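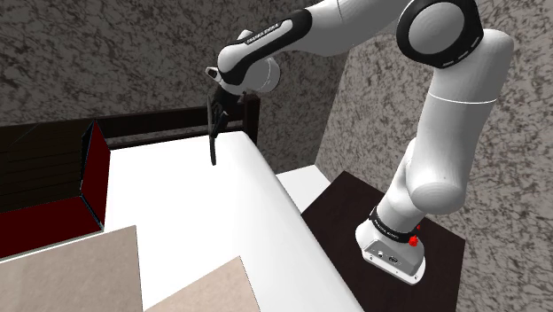
Glaze notebook, Mondanthorpe workshop. Friday, June, after lunch

Opened the kiln at noon. I had promised myself I would leave it until it was under the temperature at which a sensible person opens a kiln, and I did, by a margin I won't write down.

Batch 818 is the satin white on the Tavness stoneware, the one that was going to be finished in March. Same recipe as the last batch except the frit, which is now Caldeira, the old one having gone up in price twice while I was still working through a bag of it. Everything else straight from the page: feldspar, whiting, kaolin, silica, a little zinc. Sieved twice. Four tiles, standing up, so the runs would show. Two thin coats on the first pair, two fat ones on the second.

Results, in the order I lost my temper:

Thin, top shelf. Good. Smooth, slightly buttery, breaks to a warm tan on the edges. I would buy this.
Thin, bottom shelf. Duller, a bit dry near the foot. Same glaze, same bucket, same brush. The bottom of this kiln has always been cold and I have always behaved as if it were going to change.
Fat, top shelf. Crawled. Big bald patches with rolled edges, like a map of somewhere with a lot of lakes.
Fat, bottom shelf. Crawled, and pinholed for good measure.

So the frit melts fine. The crawling is thickness plus, I think, too much raw clay in the mix shrinking as it dries. I went back to the bucket and painted a fat stripe on a spare bisque tile, left it on the windowsill, and it had hairline cracks before I'd finished my coffee. If it cracks in the raw it will crawl in the fire. I have this written in the front of this notebook in capitals, underlined, in my own handwriting.

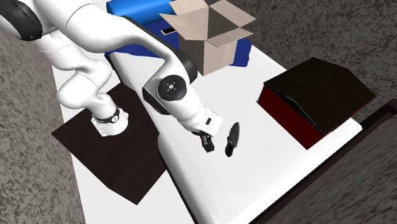 White tabletop, with the brown mat under the lower part of the arm on the left.

Fix to try next: swap half the kaolin for calcined, leave the rest alone. Total alumina should hold steady, allowing for the weight lost in calcining (this time please do the arithmetic before weighing, and do it on paper). Our calcined kaolin is the stuff in the coffee can marked FLOUR?, which is not flour. Whoever relabels it may also throw out the can marked FLOUR, which is.

Water: 818 was mixed by feel. It felt great. For the next one, measure specific gravity, write it on the lid, and then believe the lid.

Cones. Witness cone on the top shelf went down flat, bottom one was only leaning. The controller reported a perfect firing at both ends, as it has done every week since we got it. A longer hold at the top may even things out. A slower last stretch might do it without cooking the top shelf, so I'll try that first and the hold after. One change per firing. (See March, where I made three changes in one firing and learned that something had happened.)

Orkska slip: the dark slip under the white is still promising and still not a product. Where the thin coat went over it the color came through as a speckled gray-brown, very nice on the rim, slightly diseased on the flat. Keep it for rims. It also stains everything it touches, including the sink, the tap and the handle of the good sieve. If you use the good sieve for the Orkska, it is no longer the good sieve.

Shelves. One drip got through the wash on the top shelf and took a chip out when I knocked it off. Ground it flat, two coats of kiln wash, drying now. Please do not stack anything on it because it "looks dry." It looked dry last time too.

For next week:
Mix the half-calcined version, small bucket only.
Fat stripe test on bisque before any tile goes near the kiln.
Thin coats on both shelves again as a control.
Order cones. We are down to the ones that have been rolling around in the drawer with the drill bits.

The good tile is on the shelf over the wedging table. It is a test tile. It is not a coaster, and the ring on it wipes off, I checked.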